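Ticket 2273 – Cleanup set: gripper "closed" flag disagrees with what the gripper is doing
Queue: Pallia data intake
Opened by: Etenesh Gashaw
Priority: Medium (was Low, was High, was Low)
Status: Pending retest

Problem
The Grustell validator is rejecting clips from the home cleanup set with the message "no grasp detected." It rejected 12 in the October upload before lunch. I watched all of them. There is a grasp in every one. In several there is hardly anything else.

The pattern, as far as I can see, is soft trash. Mugs pass. Boxes pass. Anything that crumples gets called thin air.
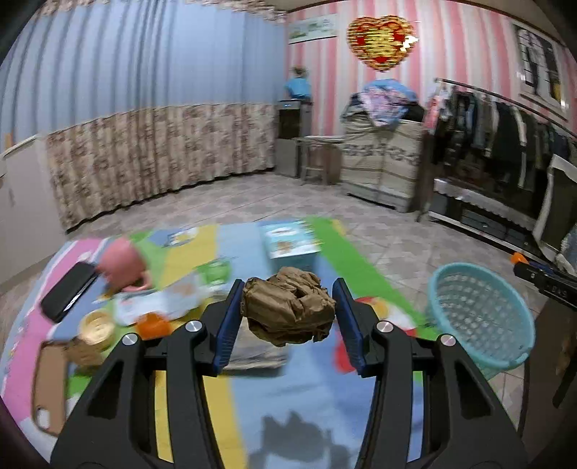 Rejected clip, brown paper bag between the pads. Validator says the hand is empty.

What I checked
1. Finger width reading. Fine. It goes down when the fingers close and up when they open, which puts it ahead of most things I've dealt with this month.
2. Clock offset between video and width log. Also fine.
3. Threshold in the Grustell config. The grasp rule wants the width to stop at 930 or higher. A wadded bag gets squeezed right past that and stops lower, so the rule decides the fingers met in the middle and moves on with its day.
4. Whether someone chose 930 for a reason. The comment next to it reads "seems ok."

Update, 10:40
Dropped the threshold to 700 on my copy and reran. The paper bags pass. Snack packets still fail, being nearly flat once the fingers are on them. Any number low enough to let a packet through will also accept a properly empty gripper, and then we'd be teaching the model to carry nothing to the basket with great confidence.
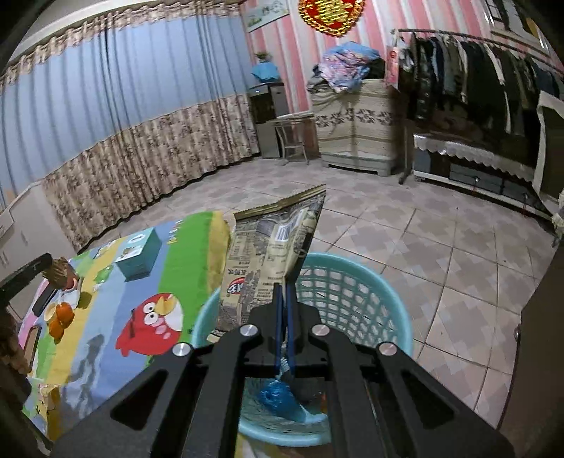 Snack packet held at the fingertips over the turquoise basket. Still rejected at 700.

Update, 1:15
Asked Nanayakkara support whether their labeling tool can override the flag by hand. It can, one clip at a time, with a confirmation box, followed by a second confirmation box asking about the first.

Tried the Cirura add-on instead. It looks at the patch of video between the pads and votes on whether something is there. On the packet clips it voted yes. It also voted yes on one clip where the fingers were closed on nothing and pointed at the striped play mat, so it likes cartoons. I've masked everything except the fingertips and am rerunning.

Workaround for now
Keep the width rule at 700 for bags and cups. For packets, wrappers and peel, set the object tag to "flat" and the validator will skip the width rule and go by Cirura alone. Please do not tag everything "flat" to make the red text go away. I can see who did it – the tag saves your login.

Please also stop deleting rejected clips. The ones with crumpled things in them are exactly the ones we are short of, and we have plenty of mugs.

Still open
– Rerun with the fingertip mask
– Move 700 into the shared config, with a better comment than "seems ok"
– Decide whether a packet that slips halfway counts as one grasp or two. The guide says "use judgment," and I would like it to use some first.

Leaving this open until the rerun is done. Reassigned to me, by me.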